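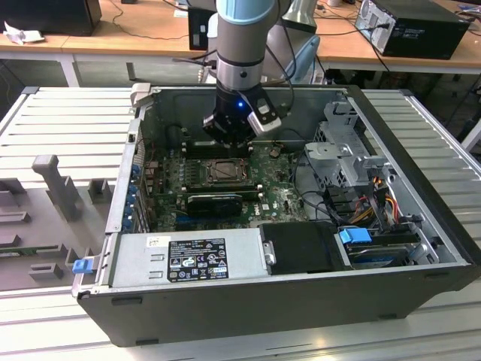 **Taller compartido · Recomendaciones de uso · Automatización**

## Preparación de una torre de sobremesa para el trabajo con brazo robótico

Las presentes recomendaciones se dirigen a los usuarios del taller compartido Dunik que deseen practicar el montaje y desmontaje de equipos con el brazo. Su cumplimiento no sustituye la sesión de iniciación, que imparte Imani Kapoor los lunes y que debe haberse completado antes de reservar el puesto.

### Colocación del equipo

La torre se apoyará de costado sobre la superficie ranurada, sin el panel lateral y con el interior hacia arriba. El equipo debe estar apagado y desconectado de la red. Se comprobará con la mano que la caja no se desplaza ni bascula; si lo hace, se corregirá el apoyo antes de encender el brazo.

Las torres Dell destinadas a prácticas llevan las pestañas y los cierres en azul: los retenedores de las ranuras de expansión, el cierre de la unidad de disco y la lengüeta de liberación del chasis. Conviene que el usuario los localice y los accione primero a mano, al menos una vez cada uno. Un cierre que ofrece resistencia a los dedos la ofrecerá también a la pinza, con peor resultado.

### Cables

- Los mazos de alimentación y SATA se apartarán de la trayectoria de la pinza y se sujetarán con cinta de tela. No se emplearán bridas metálicas.
- Los cables del propio brazo deben conservar holgura en todo el recorrido. Se recomienda llevarlo despacio hasta los extremos previstos y observar si alguno se tensa.
- Ningún cable de la torre quedará enganchado en el borde de la caja.

### Aproximación a las ranuras de memoria

La pinza descenderá en vertical y se detendrá por encima de la placa. El último tramo se realizará a la velocidad mínima. Christos Mitsotakis-Vlachou, autor del programa de movimientos Raltaver, aconseja guardar esa posición de espera como punto independiente y volver a ella entre una operación y la siguiente.

La cámara de la pinza sobresale por un lado. Al calcular el espacio libre debe tenerse en cuenta su volumen, en especial junto a la jaula metálica de las unidades. En el registro del taller figuran 26 contactos con la chapa; casi todos corresponden a giros de muñeca efectuados dentro de la caja. El giro se hará siempre fuera de ella.

### Piezas y tornillería

Los tornillos se guardarán en un recipiente con tapa, nunca sobre la fuente de alimentación ni en las ranuras de la mesa. La bandeja gris de fijación se reserva para las piezas que vaya a tomar la pinza. Si se modifica su posición, deberán registrarse de nuevo los puntos de recogida.

### Finalización del turno

1. Retirar el brazo a la posición de reposo.
2. Cortar la alimentación del controlador.
3. Revisar que no queden tornillos dentro de la caja.
4. Anotar en el cuaderno las incidencias y el nombre del programa utilizado.

Las dudas sobre reservas se dirigirán a Maribeth Ocampo, extensión 380. Los módulos de memoria deteriorados se entregarán en el mostrador, identificados con el número de puesto.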